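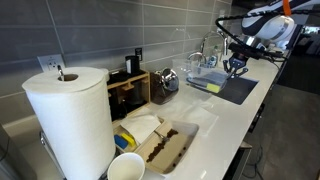
4. Supplying the shared kitchen

4.1 Who pays for what

In both workplaces the equipment in the kitchens belonged to the employer and was recorded as such. Fridges, dishwashers, kettles and microwaves had an owner on paper, a budget line and someone to telephone when they broke. The smaller goods that make a kitchen usable from day to day were treated differently. Washing-up liquid, sponges, tea towels, paper towels, cups, dishwasher tablets and salt were called "bits" at Fadevlow and "sundries" at Clalon, and in neither place could the people we spoke to give the same account of how they arrived.

At Fadevlow, an office with 300 staff on four floors, the sundries were part of the cleaning contract held by Mathebula. The contract listed toilet paper, hand soap and bin liners by name and then added "kitchen consumables as required". Most of the disagreement we recorded at this site can be traced to those last two words. The contractor took them to mean goods needed by its own cleaners in the evening. Staff took them to mean goods needed by anyone during the day. Both readings had been in use for several years, and the gap between them had been filled by small purchases from team budgets, usually entered as stationery.

Clalon was smaller and had no contract of this kind. A monthly order went to a wholesaler, placed by whoever was looking after the front desk. When the order ran short, people bought what was missing on the way to work. Of the 25 people interviewed across the two sites, most had done this at least once, and few had claimed the money back. The usual explanation was that the sum was too small for the form. Lesego Shabalala, who placed the order at Clalon until September, kept a paper list inside a cupboard door on which people could write what was needed. She described it as "mostly requests for biscuits".

4.2 Running out

We asked each person to describe the last time something had run out. The answers were more detailed than we expected, and often included the item, the time of day and the name of the person thought to be at fault. Dishwasher tablets were mentioned most often, followed by milk and then paper towels. Sponges were hardly mentioned at all. A sponge does not run out in the way that milk does. It gets worse by degrees until somebody decides that it should go, and people differed widely over when that point is reached. One respondent at Clalon replaced sponges on her own authority every Sunday, when she worked the weekend cover shift, and did not tell her colleagues. Several of them told us in separate interviews that sponges at Clalon lasted unusually well.

Staniforth's earlier distinction between stock and reserve is helpful at this point. Stock is what can be seen and used. Reserve is what is held somewhere else, known to some people and not to others. At Fadevlow the reserve was kept in a locked cupboard on the ground floor, and staff on the upper floors knew it only by report. Thabiso Chauke, who worked on the third floor, believed that it held enough paper goods for a year. The supervisor for the contractor put it at roughly a fortnight. Beliefs of this sort affected behaviour. People who thought the reserve was large took more freely and complained sooner when the counter was bare, as they assumed that somebody had simply not bothered to go downstairs.

4.3 Placement on the counter

Goods left on the worktop are used sooner and by more people than the same goods in a cupboard. This is hardly surprising, but it had practical results at both sites that the people in charge of supply had not planned for. When Clalon moved its cups from a wall cupboard to the counter, the next monthly order had to be brought forward. Nothing else had changed in that period, and the number of people in the building was, if anything, a little lower.

Placement also carried a message about who was allowed to use a thing. Respondents treated items that stood alone in the open as common property. Items inside a container of any kind were less certain. A tin or tray suggested that somebody had arranged the contents, and new members of staff told us they had hesitated before taking anything from one. Figure 2 shows both conditions on one counter: a full roll of paper towel on its holder, with a cup near it, and a shallow wooden box holding two sponges, partly covered by a folded towel sheet. Asked about arrangements of this type, respondents had no doubts about the roll, and were divided about the box.

Figure 2. Kitchen supplies on a white worktop, standing free and boxed.

Junpei Sasaki, who joined Clalon during the study, said that in his first weeks he dried his mug with toilet paper because the tea towels were folded in a basket and he took them to be someone's own. Other newcomers gave milder versions of the same account. None had asked a colleague. The question seemed to them too minor to raise, and after a month or so it seemed too late.

4.4 Labels and notices

Notices were the most common response to these problems and, by the reports of those who wrote them, the least satisfying. At Fadevlow they were printed, laminated and signed with the name of a department. At Clalon they were handwritten and unsigned. In both places a notice tended to stay up long after its cause had gone. One Fadevlow notice asked staff not to use a tap that had since been replaced.

Siyabonga Moodley, an office manager at Fadevlow, had tried a different method. He labelled shelves with the name of the goods that belonged there and gave no instruction. An empty shelf marked "tablets" was then reported quickly, often by people who had never before reported a shortage. He thought that the label gave them something definite to point to. We were not able to compare floors with and without such labels over a long enough period to say more than this, and the labels were taken down when the Zarirwood units were fitted in the third and fourth floor kitchens.

4.5 Limits of the material

The accounts in this section come from interviews and from our own visits, which were made in working hours. Evening cleaning was observed on only a few occasions, and the cleaners' view of the kitchens is therefore thinner than it should be.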